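**Irnby 145 worktop panel, matte white**
Item group: kitchen and workroom surfaces
Sold by the panel. Legs, brackets and wall rail are ordered separately.

The Irnby 145 is a flat, square-edged panel for pantry counters, break rooms and teaching kitchens. It is supplied in one length and one depth and may be cut on site. Both faces are finished, so a panel can be turned over when the first face is worn.

## Dimensions and load

| Property | Value |
|---|---|
| Length | 145 cm |
| Depth | 60 cm |
| Evenly spread load, four legs | 60 kg |
| Largest span without center support | 145 cm |
| Panels per pallet | 5 |

The load value applies to a level panel with all four legs fitted at the corner plates. For wall mounting on Gratberg brackets, use three brackets per panel and fix them to studs or solid masonry. Plasterboard anchors are not approved.

## Surface

The face is matte and does not reflect ceiling lights. Matte white shows gray rub marks from metal feet and pan bases sooner than the sand and slate finishes do. Most rub marks come off with a damp cloth and a mild cream cleaner. Scratches do not.

Small appliances may stand directly on the panel if they have feet. Keep toasters clear of wall cabinets and follow the clearance given by the appliance maker. 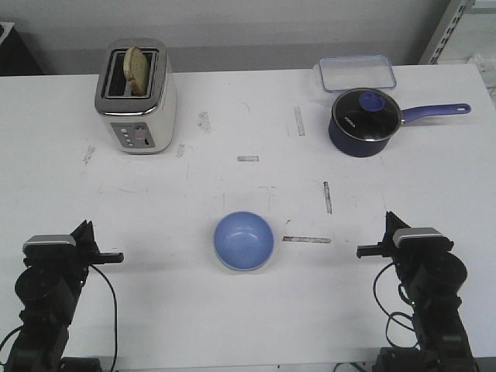 *Matte white surface in use, with two-slot toaster.*

Do not place pans on the panel straight from the burner. Use a trivet. Short contact with a hot base can leave a dull ring that cleaning will not remove, and this is not covered by the warranty.

## Tape and adhesive

Masking tape may be used for marking out. Remove it within 5 days. Older tape leaves a residue that picks up dirt and shows as a gray strip. To remove residue:

1. Soften with warm soapy water for a few minutes.
2. Lift with a plastic scraper held flat.
3. Wipe with isopropyl alcohol on a white cloth.
4. Rinse and dry.

Acetone, steel wool and powder cleansers damage the finish. 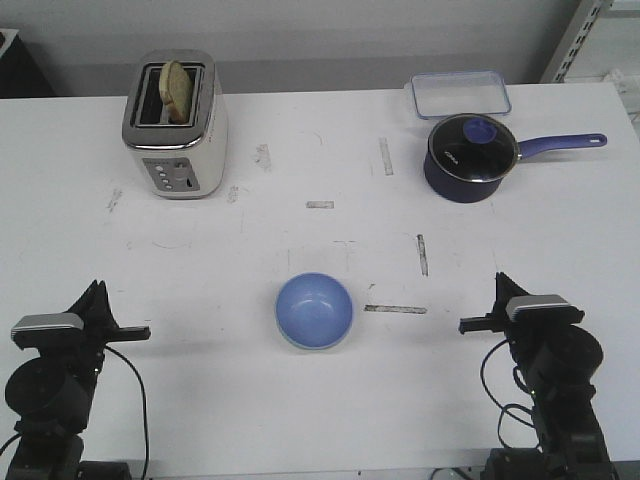 *Matte white surface with toaster and lidded saucepan.*

## Cutting

Cut with a fine-tooth blade, good face up on a table saw and good face down with a hand-held circular saw. Seal every cut edge the same day with Isaksson edge sealer, two coats. An unsealed edge near a sink will swell. Cutouts need a corner radius of at least 5 mm.

## Matching parts

- Juvness leg set, fixed height, four legs with plates and screws
- Juvness leg set, adjustable
- Gratberg wall bracket, single
- Isaksson edge sealer, clear, 200 ml
- Joining strip for two panels end to end

The older Irnby leg plates have a different hole pattern and do not fit this panel.

## Delivery

Panels ship flat. Orders placed before noon on Wednesday leave with that week's truck. Check the corners before signing; transport damage must be noted on the delivery slip. Cut panels cannot be returned.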